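Gresbridge Shared Repertoire Index: README

Release 16. Maintained by Samina Gilani and Arsalan Bangash. 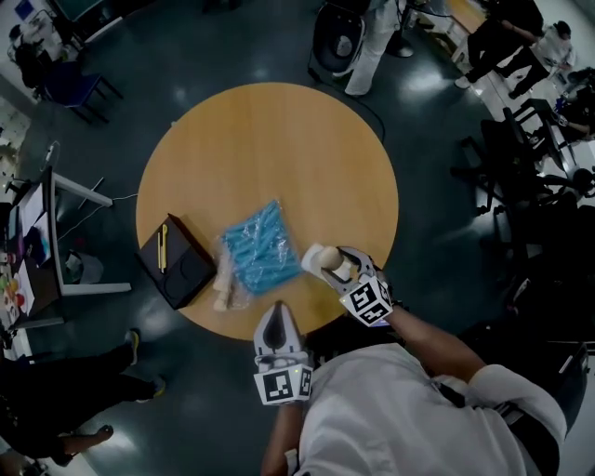
The index lists the songs, rounds and dance tunes used by the Gresbridge community music program across its beginner guitar, ukulele and singing groups. It holds metadata only: titles, keys, tempos, chord sets, teaching notes and rights status. Audio and lyrics are not distributed. Entries are grouped by session format, and the format code is the field most often misread by new users. Code R (round table) means players are seated in a circle with no designated front, at a round table or on chairs set out the same way. Code F (facing) means a leader stands in front of the group. Pieces marked R have been checked for cueing without a conductor. Pieces marked F have not.

Contents

songs.csv: one row per piece, 644 rows
chords.csv: one row per distinct chord set, 131 rows
notes/: teaching notes in plain text, file name matches song_id
CHANGES: release history
LICENCE: terms for the metadata and the notes

Fields in songs.csv

song_id: integer, stable across releases. Retired ids are not reused.
title: title as printed in the source songbook. Alternative titles go in alt_title, separated by semicolons.
key: concert key as taught, which may differ from the source. Minor keys carry a lower-case m.
capo: fret number, 0 if none. Blank for unaccompanied pieces.
metre: 4/4, 3/4, 6/8 or other.
tempo_low, tempo_high: beats per minute. In 6/8 the beat is the dotted crotchet. Releases before 12 used the quaver, so do not merge tempo data across that boundary.
range_low, range_high: lowest and highest sung notes, scientific pitch notation.
format: R, F or both (RF).
level: 1 to 5, assigned by two leaders independently. Where they differed by one, the higher value is recorded. Larger differences were settled by Mei-kuen Su.
season: blank, or one of winter, harvest, school.
rights: PD, licensed or unknown.

Sources

The original list was typed from the Durrani songbooks, a set of four spiral-bound collections compiled for the program's first leaders. Later additions came from leaders' set lists and were entered by Mehwish Janjua. Tune names in the dance section follow the Weder tune list, including its spellings, even where these are inconsistent. Corrections to Weder spellings go in alt_title.

Coverage

545 of the rows have a complete set of fields. The remainder lack a vocal range, a tempo or both, and most of those are instrumental. Winter material is overrepresented, reflecting the December concerts the early set lists were written for. There is very little in 5/4 or 7/8. Languages other than English are included but not evenly; Urdu and Cantonese pieces carry a romanised title in title and the original script in alt_title.

Known problems

Rights status was assessed for use in Canada. It should not be relied on elsewhere.
Level ratings from the singing groups and the guitar groups are not on the same scale. A level 3 round is easier than a level 3 guitar piece.
Some capo values were entered for baritone ukulele. These are flagged in notes/ but not in the table.
Exports opened in spreadsheet software may convert metre values to dates. Import that column as text.

File format

UTF-8, comma-separated, Unix line endings, header row present. Fields containing commas are enclosed in double quotes. The Bonix set-list builder reads songs.csv directly but ignores season and both range fields.

Corrections

Send the song_id, the field name, the present value and the proposed value to Shagufta Sandhu at the program office. Changes to key or level need the name of the leader who taught the piece. Corrections received before the end of January are included in the spring release.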